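Twenty-two rooms and a bin in each: a morning with Nantana Phetsri

By Zarmeena Kiani, for the Multgate residents' newsletter

Started at eight, too early for me. Nantana Phetsri had already done two rooms and was on her second tea. She runs the cleaning at Nilsuwan, the furnished lets above the old print works – 22 rooms, most of them turned over every month or so, November the busiest.

I wanted to talk about beds. She wanted to talk about bins.

"Everyone asks about beds," she says. "Bed is easy. You strip it, you make it, finished. The bin tells me how long I will be in the room."

She does bins first. Always has, 20 years of it, hotels before this and a care home before the hotels. Bin, then surfaces, then bed, carpet last of all. She tried it the other way round when she was new and ended up hoovering twice.

The bedrooms at Nilsuwan are plain. Oak-coloured nightstand, brass lamp, grey wardrobe with sliding doors and no handles to dust. She likes the wardrobes. She is less keen on the carpet.

"Beige," she says, and leaves it there for a bit. Then: "Who chose beige? Not me. I would of said brown." 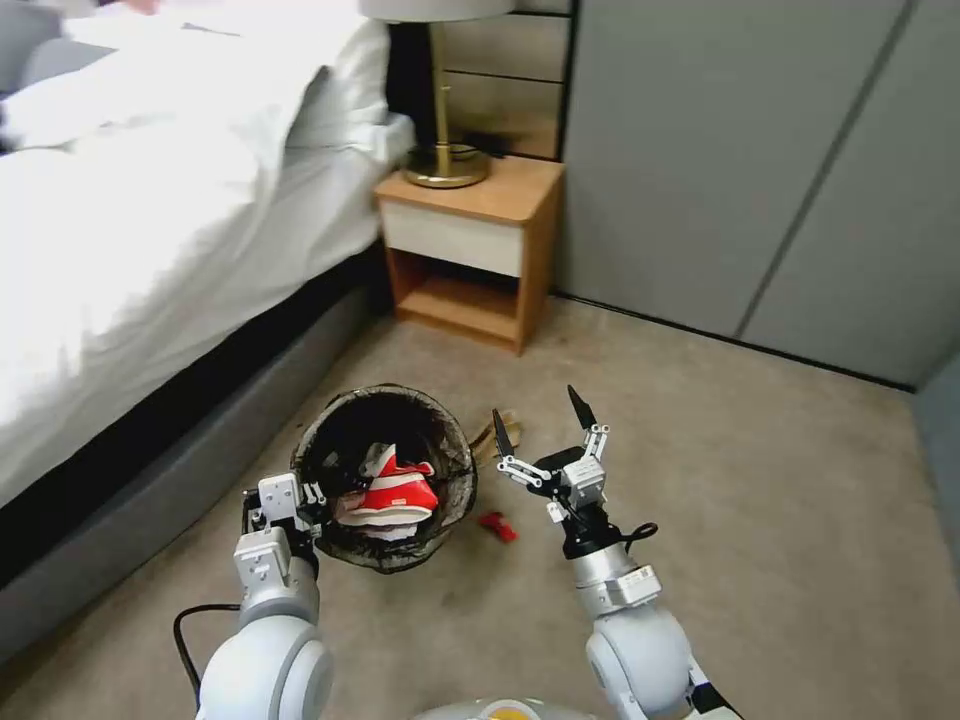 Bedroom with a rumpled duvet. Black mesh bin, beige carpet.

The mesh bins are a sore point. They look smart enough but anything fine goes straight through the sides – pencil shavings, crumbs, face powder once, she was on her knees with a brush for that one. And the rims bend. She presses them back with her thumbs and they bend again. Oranuch Sombatkul, who does the ordering, got a batch of 266 things from Cluvbridge last year, bins and lampshades and hangers all in together, and Nantana says she would happily send the bins back and keep the hangers.

What does she want instead? A bucket. Plain, solid sides, takes a bag.

"You fold the bag over the outside, so. Down a good way. If it is only a little bit over, first heavy thing goes in and the whole bag falls down inside."

Do people put the bag in themselves, when they're staying? Laughs. Some do. One tenant, Sándor Jakab, stayed most of a winter and changed his own bags and left her a roll of new ones when he went. She still mentions him.
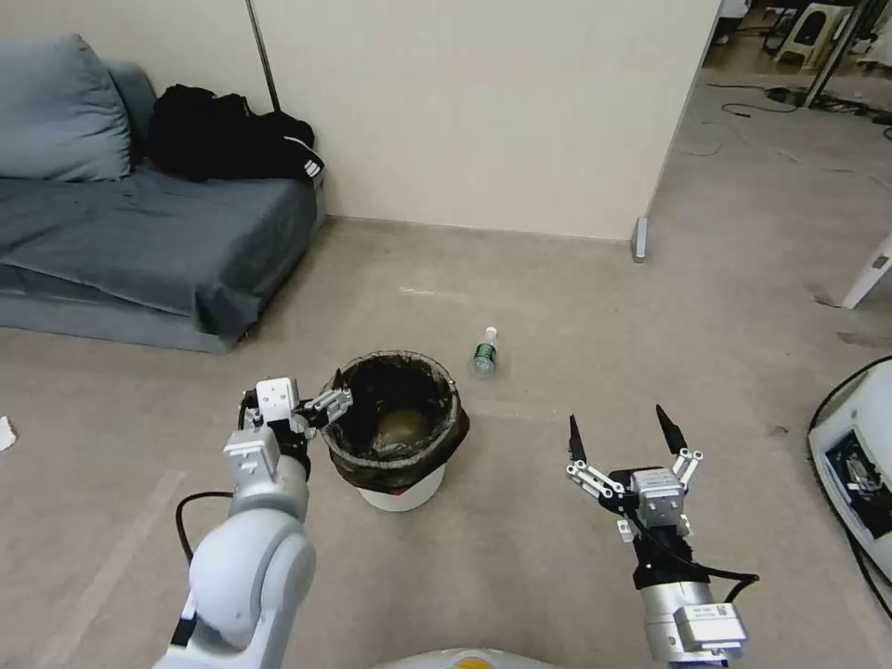
Sitting area: white bin with its black bag folded over the rim, and a water bottle on the carpet.

On to bottles. Water bottles are the thing she picks up most, floor, window sill, down the side of the bed. She has a rule – if there's water in it and the person is still living there, it stays, she stands it on a table. Changeover day it all goes. Clothes she wont bin at all. A jacket over the back of a sofa gets folded and put in the cupboard downstairs with the room number pinned on, and it waits there till somebody rings.

And sofa covers? "Shake, tuck, pillows. Two minutes." Throws off the pillows, puts them back. She showed me on the one in the office, and it was well under two minutes.

I asked if she was tidy at home. Long pause. Her daughter apparently does the bins there.

Then the phone went, somebody locked out on the top floor, and she took her keys and the rest of the tea with her.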